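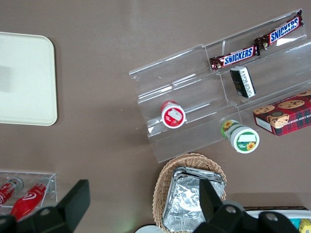

Snackbar fürs Büro, Thread 1/12

Ich hab mich freiwillig gemeldet, unsere Snackecke neu zu machen. Bisher war das eine Schublade, in der alles übereinander lag und ganz unten ein Müsliriegel von der Weihnachtsfeier klebte. Jetzt gibt es ein durchsichtiges Acryl-Display mit Stufen und ich bin ein bisschen verliebt.

2/12
Snickers liegen ganz oben. Ja, ich weiß, die Ernährungsfraktion hätte da gern was anderes gesehen. Aber ihr greift doch sowieso alle zuerst danach, dann müsst ihr wenigstens nicht wühlen!

3/12
Die kleinen Gläser hab ich hingelegt, Deckel oder Boden nach vorn, so wie es halt passt. Das mit dem roten Deckel hat rote Früchte auf dem Etikett, das andere ist weiß-grün mit einer Sonnenblume drauf. Stehend sahen sie in den Fächern irgendwie verloren aus. Liegend find ich sie super.

4/12
Mirela meinte sofort: "Die rollen doch raus." Deswegen liegen sie jetzt zwischen den Trennwänden. Ich hab gestern Abend extra noch am Tisch gerüttelt, während sie zugeguckt hat. Sie war nicht überzeugt, aber sie hat auch nichts mehr gesagt, das werte ich als Sieg.

5/12
Kurze Frage an die Leute mit Acrylkram zu Hause: Womit macht ihr das sauber, ohne dass es verkratzt? Man sieht darauf wirklich jeden Fingerabdruck. Ich nehm gerade lauwarmes Wasser mit einem Tropfen Spüli und ein Mikrofasertuch, Glasreiniger trau ich mich nicht.

6/12
Das cremeweiße Tablett daneben ist absichtlich noch leer. Da soll das Obst drauf, sobald Ayana vom Einkaufen zurück ist. Bananen und Äpfel auf jeden Fall, bei Trauben streiten wir noch (die gammeln, wenn man zwei Tage nicht hinschaut, und dann ist es wieder keiner gewesen).

7/12
Der Ständer ist übrigens von Sernero und war eigentlich für Nagellack gedacht 😅 Steht so auf dem Karton. Für Riegel und kleine Gläser ist die Tiefe ziemlich gut, für Chipstüten könnt ihr ihn komplett vergessen. Hab es probiert, die kippen nach vorn wie Betrunkene.

8/12
Weil schon gefragt wurde: Nein, ich hab nicht nach Farben sortiert. Das kleine dunkle Päckchen mit dem weißen Streifen steht schräg unter einem der Snickers, weil da noch Platz war. Teodor wollte ein System mit süß, salzig und "sonstiges". Teodor darf gern selbst einräumen.

9/12
Was ich beim nächsten Mal anders machen würde: vorher ausmessen! Ich hab das Ding erst gerade hingestellt und es hat mir die halbe Tischplatte blockiert. Jetzt steht es schräg, sieht für mich viel netter aus und man kommt besser an die hinteren Stufen. Genalyn macht das allerdings wahnsinnig und sie dreht es jedes Mal heimlich gerade, wenn sie Kaffee holt.

10/12
Bezahlt wird weiter in die Kaffeekasse, Preise hänge ich heute Nachmittag noch auf. Ich überlege, die Etiketten vorne an die Stufen zu kleben, hab aber Angst vor Kleberesten auf dem Acryl. Kennt jemand Etiketten, die sich wirklich rückstandslos lösen lassen? Also wirklich, und nicht nur laut Packung.

11/12
Wunschliste bisher: Reiswaffeln (Ayana), Lakritz (Teodor, leider), irgendwas Herzhaftes ohne Krümel (Mirela). Für Letzteres hab ich null Ideen. Nüsse gehen nicht, wir haben eine Allergikerin im Team, und bei den Erdnussriegeln muss ich mit ihr auch noch mal reden, ob die eingepackt okay sind oder lieber ganz verschwinden.

12/12
So, Ayana hat gerade geschrieben, sie steht an der Kasse und hat doch Trauben gekauft. Ich mach mal Platz im Kühlschrank.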